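How Does a Message Find Its Way to You?

Imagine you are sitting on the sofa and you send your gran a picture of your new shoes. She lives miles and miles away, past the big roundabout and the hills and perhaps even over the sea, and yet before you have had time to wriggle your toes, her phone goes ping! How did your picture know where to go? Who told it to turn left at the hills?

To find out, it helps to think about old-fashioned letters first, the paper sort with a stamp in the corner.

When Finbarr Cronin was a boy in the village of Ullwood, his job after school was to help his aunt in the post office there. All the letters came in one great big sack, and they had to be put into little wooden pigeonholes, one for each street. A letter for Mill Lane went in the Mill Lane hole and a letter for Church Row went in the Church Row hole, and if he popped one in the wrong place (which he did, quite often, in the beginning) then somebody had a long wait for their birthday card.

Messages between computers are sorted in much the same way, only very much faster, and there is no sack.

First of all, your picture is chopped up. That sounds rather unkind, but it doesn't hurt the picture a bit. It is cut into lots of small pieces called packets, and a single photo might need 1,000 of them. Every packet is given its own label, a bit like the front of an envelope, saying where it has come from, where it is going, and which piece of the picture it is.

Then off they all go! Out of your phone, through the air to the box in your house that gives you wifi, and away down a cable under the pavement.

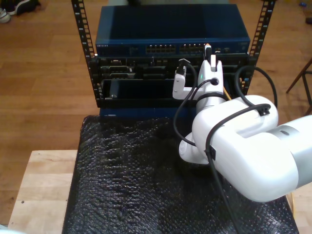 Along the way the packets pass through sorting machines. One kind is called a switch, and it has a row of little holes called ports, where the cables plug in. Each cable leads somewhere different. When a packet arrives, the switch reads the label and sends it out through the right port, just as Finbarr did with his pigeonholes, and then it does the next one, and the next, and it never stops for a biscuit.

Another kind of sorting machine is called a router. A switch looks after the computers in one place, such as a school or an office, and a router helps messages travel from one network to another. You could think of the switch as the person who knows every door in your street, and the router as the person who knows the road to the next town.

Now for something rather odd. Your packets don't all have to go the same way! If one road is busy, some of them may be sent along another. Packet number 3 might even get there before packet number 2. Luckily they are numbered, so your gran's phone can put them back in order, like doing a jigsaw with the answers written on the back. And if a piece has gone missing, her phone can ask for it again.

Would you like to try it at home? Draw a picture, cut it into 30 pieces and number the back of each one. Ask your family to stand in different rooms and pass the pieces along, one at a time, by any way they like, to somebody waiting in the kitchen. Then see whether the person in the kitchen can put your drawing back together - and if a piece has ended up under the dog, you will just have to send it again.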